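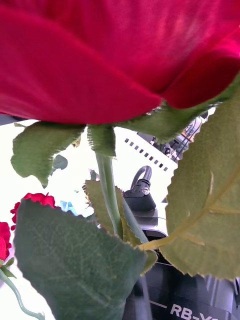 4 Keeping the Stem in View

4.1 Problem setting

The task in this section is to take one stem out of a bouquet of artificial flowers and to put it down in a vase without pulling the neighbors out. The first two stages of our system, the coarse localization of the bouquet and the approach motion, were presented in Section 3. Here we treat the last part of the approach, when the wrist camera is already between the leaves and the head camera can no longer help.

In this last part almost everything that is useful for the controller becomes difficult to see. The flower head is so close that it fills a large portion of the wrist view. The leaves are large compared with the stem, they stand at different distances from the lens, and some of them let the light through while others do not. Figure 4 is a typical view. The stem goes down through the middle of the view from a red bloom, and it is smooth and pale green. A broad dark green leaf is on its left side, a very large olive-green leaf is on its right side, and a narrow leaf with toothed edges follows the stem for a part of its length. The rest of the bouquet and parts of the robot appear only in the openings between these.

Figure 4. Wrist view during the last part of the approach. The target is the pale green stem below the nearest bloom. Parts of the robot are visible behind the foliage.

Our first version of the perception module used a color threshold followed by a skeleton extraction. It was acceptable when the flowers stood apart, but inside a bouquet it failed in two ways. First, a leaf edge that runs along the stem was often joined to it, and the grasp axis was then tilted toward the leaf. Second, the module had no idea of what belongs to the robot. Rods and cables are thin and long, as stems are, and when they are seen through a gap in the leaves they are easily taken as stem candidates. We therefore decided to treat the three questions separately: what is robot, what is plant, and which piece of plant is the stem to be grasped.

4.2 Removing the robot from the view

The pose of each link is known from the joint encoders, so it is natural to render the robot model into the wrist view and to mask the pixels it covers. In practice this is not sufficient. The model has no cables, the connectors are drawn as simple boxes, and a small error of the hand-eye calibration becomes a visible shift of the mask border. In a view such as Figure 4, where a black cable rises in a loop and ends in a connector housing, the rendered mask covers the arm housing well and leaves the cable outside.

We use the rendered mask only as a prior. Each pixel receives a value between zero and one that says how likely it is robot, and this value decreases smoothly outside the rendered border. The prior is given to the segmentation network as a fourth input channel together with the color image. The network has three output classes: robot, plant and background. We also tried to give the prior only at the output, as a product with the robot class, but then the errors of the calibration came back directly in the result.

One detail needs to be mentioned for readers who want to repeat this work. The prior must be computed with the joint positions at the time of the exposure and not at the time when the image arrives. In our setup the image arrives 80 ms later than the joint state. Before we corrected this, the network learned to ignore the fourth channel during motion, and it took us a long time to understand why the training loss was good and the behavior on the robot was bad.

4.3 Finding the target stem

The plant class is divided into small regions by following edges and changes of shade. For each region we compute its width profile, its main direction, the strength of the texture and the brightness relative to its surroundings. The last feature was added because the fabric leaves behave very differently under back light. A leaf in front of a bright surface looks yellow-green and slightly see-through, and another one in the same bouquet stays dark. A color model that is fitted on one of them does not describe the other. Texture is more stable: the leaves show veins and the stems are smooth.

The regions are then connected in a graph. Two regions are neighbors if they touch, or if they could be the two ends of one stem hidden by something in between. For the second kind of neighbor we ask that the directions agree and that the hidden part is covered by plant or robot, never by background. If there is visible background between two pieces, they are two different things.

The search starts from the flower head. We detect the head first because it is large and its color is far from the color of the leaves. The lower border of the head and the sepals give the place where the stem must begin, and the graph is followed from there. This order has a practical advantage. When several blooms are in view, the nearest one is taken, and the stems of the others are never considered as targets even when they are better visible. The sepals themselves caused some trouble. They have the color of the stem and one of them often points in the same direction, so a short path could be started on a sepal and end at its tip. We solved this with a minimum path length, measured in head widths. A more elegant solution may exist.

The output of this step is a curve with a confidence value for each point. Points behind a leaf are kept in the curve, with a low confidence, and are not proposed for grasping.

4.4 Choosing the next motion

If the curve has a visible part that is long enough for the fingers, the grasp is planned there directly. Otherwise the camera has to move. We call the planner for this case Drosier. It selects one small motion of the wrist from a fixed set, executes it, and then asks the perception module for a new curve.

For every motion in the set, Drosier estimates how much of the low-confidence part of the curve would become visible. It has no complete model of the leaves and we do not try to build one. Each leaf region is approximated by a flat patch at a single distance, which is obtained from the movement of the region between the last images. This is a rough approximation. The leaves are curved and they bend when the fingers touch them. It is nevertheless enough to decide between left and right, or between rotating the wrist and moving it, and the decision is made again after each motion.

The cost of a motion has two terms besides the expected visibility. The first is the contact with leaves. Light contact is allowed, as it cannot be avoided in a bouquet, but motions that push a wide leaf along the direction of the stem are punished because they pull on the whole flower. The second is the distance to the joint limits. We gave this term a small weight in the beginning and increased it after several runs ended with the wrist turned so far that no grasp was reachable any more.

Drosier runs as a separate process and communicates with the controller over the same message layer as the perception module. If no new curve is received in time, the controller holds its position. We consider this safer than to continue with an old curve, even though it makes the motion look hesitating.

4.5 Training data and labels

The segmentation network was trained with the Heltness set, which we recorded for this purpose in our laboratory in Fludport. It contains 3935 labeled wrist images from 179 approaches. The split between training and test is made by approach, so that two images of the same approach are never on different sides. All flowers in the set are artificial.

The labels were drawn with the Hrynyshyn annotation tool. The label rules were changed once, in July, when we saw that the annotators did not agree on the gaps between leaves. Some of them painted the small gaps as plant, because it is faster, and the network then closed exactly the openings that Drosier needs. After the change every gap in which the background can be recognized had to be labeled as background, and the older images were corrected. The version used in this paper is the one frozen on 13th August.

For the stem curves no pixel labels are necessary. The annotator clicks a few points along the stem, including the hidden part when its course is clear, and marks for each segment whether it is visible.

4.6 Results for the perception module

On the test approaches the correct stem was selected in 89 percent of the images. An image is counted as correct when the visible part of the curve lies on the labeled stem and the curve begins at the right flower head. Errors in the hidden part are not counted, as the controller does not use it for grasping.

The remaining errors are mostly of one type. A narrow leaf lies next to the stem with nearly the same direction, its veins are weak because of blur, and the path changes from the stem to the leaf and does not return. Very bright background makes it worse, because the edge of the stem is washed out on that side. Confusion with the robot was frequent in the first version and became rare with the prior, with the exception of cables that run near the fingers.

Without the fourth input channel the selection was clearly worse when parts of the arm were visible between the leaves, and almost unchanged when they were not. We take this as a sign that the channel is used in the way we intended. The effect of these errors on the complete task, including the grasp and the placement in the vase, is reported in Section 5.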